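The Adside Hymn Boards: A Project Report
Local History and Community Studies, second-year group project
Renzo Bianchini and Meriem Cherkaoui
Nov 24, 2020

1. What we set out to do

Our original proposal was a study of how the parish church at Adside used its side chapel between the wars. We withdrew it once we learned that the side chapel had been used between the wars for storing chairs. We still think there is a paper in the chairs, but our supervisor did not.

What replaced it was a smaller question. Adside has two wooden hymn boards, one on each side of the chancel arch, and a cupboard full of the number cards that slide into them. The service registers also list the hymns, Sunday by Sunday, in the handwriting of whoever was on duty. We wanted to know what the congregation sang, how often the choice changed, and whether the arrival of a new minister made any difference to it.

2. Sources

We used the service registers held in the vestry, a run of parish magazines that someone had bound in the wrong order, and interviews with current and former members of the choir. The registers gave us 317 services with a complete hymn list. A further group had partial lists, mostly of the "hymns as usual" variety, and we left those out. "As usual" appears in four different hands, so the phrase was clearly handed down.

The neighboring church at Wollow kindly let us see its registers too. We had hoped for a comparison. Wollow recorded the weather, the attendance and the collection with great care, and never once wrote down a hymn.

3. Method

Each service was entered in a spreadsheet with the date, the season of the church year, the hymn numbers and the name of the person leading worship. Meriem did the typing and Renzo did the checking, until we compared error rates and swapped.

The main difficulty was the hymnals. Adside changed books partway through our period, and the registers give numbers without titles. Number 7 in the old book is a morning hymn, and number 7 in the new one is for Advent. For several weeks our data showed a congregation with a strange passion for Advent in July. We fixed this by finding the changeover date in a magazine, where it takes up one line beneath a long item on guttering.

The interviews were semi-structured, meaning that we had a list of questions and the choir had other plans. We spoke to 8 people. Each interview was written up the same evening, usually at Meriem's place, and both of us signed off on the notes before they went in the folder.

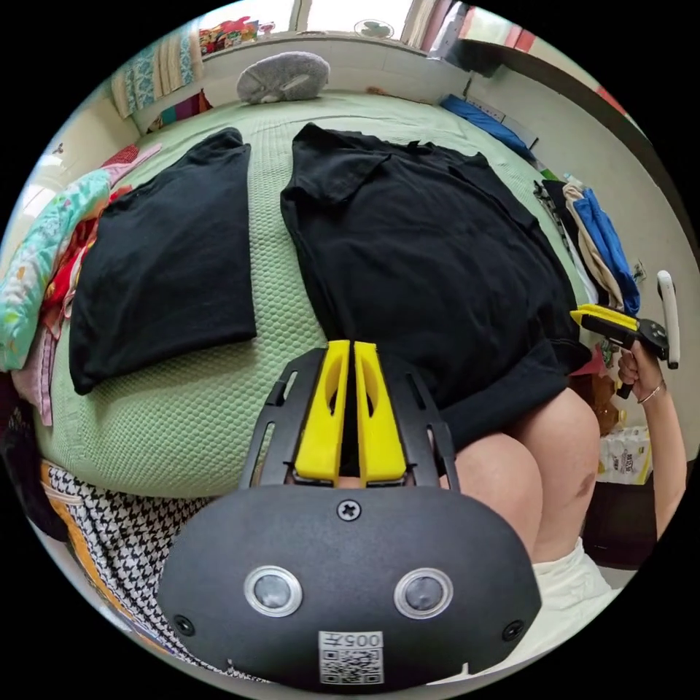 Fig. 1. Black T-shirt, folded, and black polo shirt on a pale green bedspread.

4. Findings

The full list of hymns sung comes to a little over a quarter of what the book contains. The old hymnal had roughly 900 entries and the congregation treated most of them as a rumor. Whole sections, including the one headed "For Those in Peril on Land," were never opened in any service we have a record of.

A change of minister had less effect than we expected. Two of the ministers in our period plainly arrived with favorites, which turn up in January, flourish until Easter and then vanish. The choir members had a clear memory of this. One described the process as "letting him get it out of his system." The organist, by contrast, outlasted all of the ministers, and the keys the hymns were set in seem to matter more than anything in their words – very few of the regular choices have more than three flats.

We also looked at the boards themselves. The left-hand board holds one line fewer than the right, so for any service with a full set of hymns, the last one was visible to only half of the church. Opinions differ on how long this has been the case. The cards include far more nines than anyone could need and a shortage of ones, which has been met by trimming down a seven.

5. Problems and limits

The registers tell us what was planned, and a planned hymn may not have been sung. Three interviewees remembered services where the last hymn was dropped on account of lunch. We have no way to correct for lunch.

Our sample of interviewees was also all choir, and choirs have views. If we did this again we would talk to people from the back pews, who may remember the whole thing differently or, as Renzo suspects, may have been miming.

6. Materials deposited

The spreadsheet, the interview notes and a list of the surviving number cards have been left with the parish office at Adside. The magazines are now in date order, except for one volume, where the glue won.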